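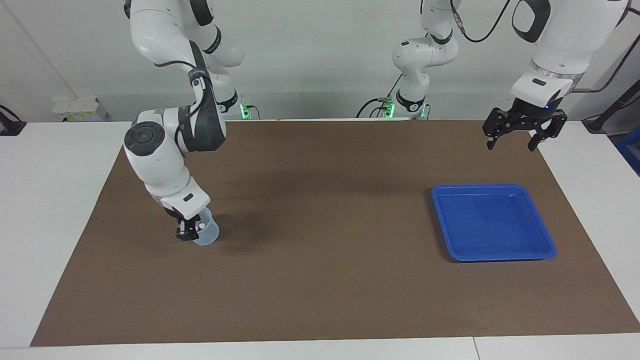 Posto de trabalho com tapete castanho, tabuleiro azul e copo transparente de plástico fosco.

Relatório de progresso: organização dos postos de triagem de pequenos artigos
Programa de apoio Masden, segunda tranche
Equipa técnica da Pallness, 8 de abril de 2024

1. Objeto do relatório

O presente relatório dá conta da execução das atividades previstas para a segunda tranche do financiamento concedido pelo programa Masden às instalações de Zovville. Abrange a preparação das superfícies de trabalho, a definição dos recipientes e a redação das instruções de separação de artigos miúdos. A componente de armazenagem será tratada em relatório próprio.

2. Atividades realizadas

Foram preparados 59 conjuntos de recipientes, compostos por tabuleiro e copo. O copo destina-se à recolha dos artigos miúdos e o tabuleiro à sua disposição para conferência. Optou-se por copos translúcidos, que permitem verificar o conteúdo sem o despejar. Na imagem de abertura, o copo contém alguns artigos pequenos, brancos e cor-de-rosa, visíveis pela abertura.

As mesas mantêm o tampo branco e recebem um tapete retangular castanho, que delimita a área de trabalho. A faixa livre do tampo fica reservada à limpeza e não deve servir de apoio a recipientes. A regra consta da versão revista das instruções, distribuída a todos os postos.

O inventário inicial identificou até 3000 artigos por classificar. A separação por cor e dimensão encontra-se em curso e segue a ordem acordada com o financiador na reunião de arranque.

3. Desvios ao plano

A entrega dos tabuleiros pela Hrubý ocorreu em duas remessas, o que obrigou a adiar a preparação de três postos. O atraso foi absorvido dentro da tranche e não teve efeito no orçamento. Na segunda remessa, vários tabuleiros apresentavam rebordos irregulares e foram devolvidos; aguarda-se a nota de crédito correspondente.

4. Execução financeira

A aquisição de tapetes e recipientes importou em 3000 euros, valor coincidente com o previsto na rubrica de material. Os comprovativos seguem em anexo ao processo. Não se solicita reforço nem transferência entre rubricas.

5. Próximos passos

Até agosto, prevê-se concluir a separação, rever a etiquetagem dos recipientes e fechar o inventário. Solicita-se ao programa Masden a confirmação do modelo de mapa final, de modo a permitir o registo dos artigos por categoria desde já.

Última atualização: versão 3, após revisão da secção 4

Documentos relacionados
Relatório de progresso da primeira tranche
Instruções de separação de artigos miúdos
Mapa de recipientes por posto, Zovville
Plano de armazenagem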